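The Slow Death of the Repair Counter

9 Feb 2020

Grunley used to have three places where you could hand over a dead toaster and get it back working. Now it has one, and the one it has shuts at lunch. I went over on a weekday with a kettle under my arm and a list of questions. Got through half the list.

The shop is called Clitititz. Odd name, old sign, bell on the door that sticks. Inside, shelves to the ceiling, and on every shelf something with a paper tag on it. Radios, mixers, a slide projector, two sewing machines with their lids off. The tags have a date, a phone number and a word or two. "Hums." "Wont spin." One just says "smell."

People still come in, thats the thing. There was a line when I got there. A woman with a lamp. A man with a hair dryer that cost less than the bus fare, he told the whole line so, and he wanted it fixed anyway. It was his second visit with it.

What the counter charges

40 dollars to open the thing up and look. Parts on top. For a kettle this is a bad deal and they'll tell you that to your face. For a good mixer it's a steal. The trouble is that most of what gets sold now is closer to the kettle. Glued shut, odd screws, no diagram anywhere. The shop keeps a drawer full of driver bits, most of them bought for one job.

Parts are worse. A belt for an older Workneh mixer used to come in the mail in a few days. Now it's March if you're lucky, or it's a used one pulled from a machine in the back room. Back room is mostly that. Machines waiting to be belts.

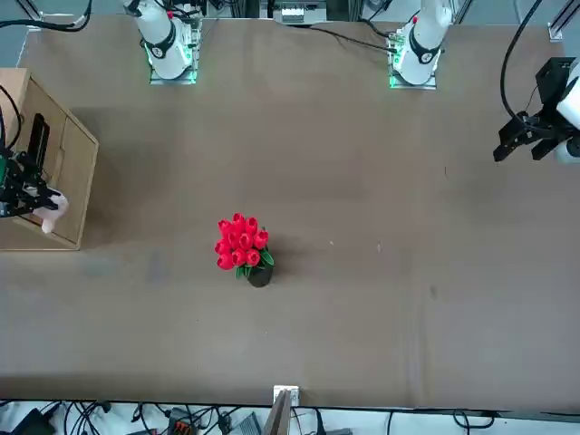
Why people stopped coming

Price, mostly. A new toaster is cheap and it's there today. But also habit. Around 2000 the big store out at Dendemeck opened and took over small appliances more or less overnight, with a returns desk that asked no questions. You brought it back broken, you left with a new one. Nobody went home thinking about a fuse.

I did the same, for years. I've thrown out a fan because of a switch. Could of fixed it with a part the size of a fingernail.

There's some movement the other way. The library lends out tool kits now, one per card, and the waiting list is long. The night class in basic repair filled up before the flyers were even out. Lamps first, then plugs and cords, then whatever people drag in. Bring your own screwdriver.

As for my kettle, it's the thermostat. Not worth it, they said, and gave it back to me with the tag still on. I left it on the counter for parts and walked home the long way, past the two shops that used to be.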